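**Hanging a heavy shelf rail in a rental without wrecking the wall**

Posted 2020-06-03 by Eilif Björklund

I rent a small place in Grelwood and want to put a metal rail up in the kitchen, nine feet long if it'll fit. The landlord allows screw holes but no bolts through the wall. Adhesive strips gave out on me in August. What should I be using, and how much weight can I plan on?

**Korkor Ankrah**

Find the studs first. Screw into at least two of them and you can forget about anchors. Knock on the wall if you don't own a stud finder - it's slower but it works. Mine has held 15 pounds of pans for years. Fill the holes with spackle when you move out.

**Drakberg**

just get bigger strips

**Macapagal**

If the studs don't line up, run the rail between two uprights and let those carry the load. Empty baskets and hooks go up first, and the heavy things stay near the ends.

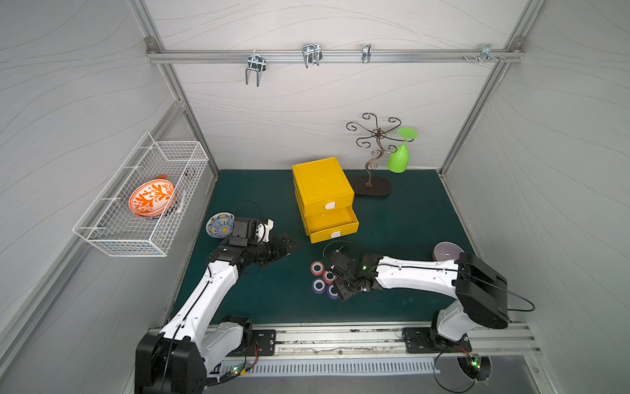
Skullero wrote back that uprights are fine but they should still be screwed to the wall near the top, and that toggle anchors rated for 70 pounds should only be loaded to half that in old drywall.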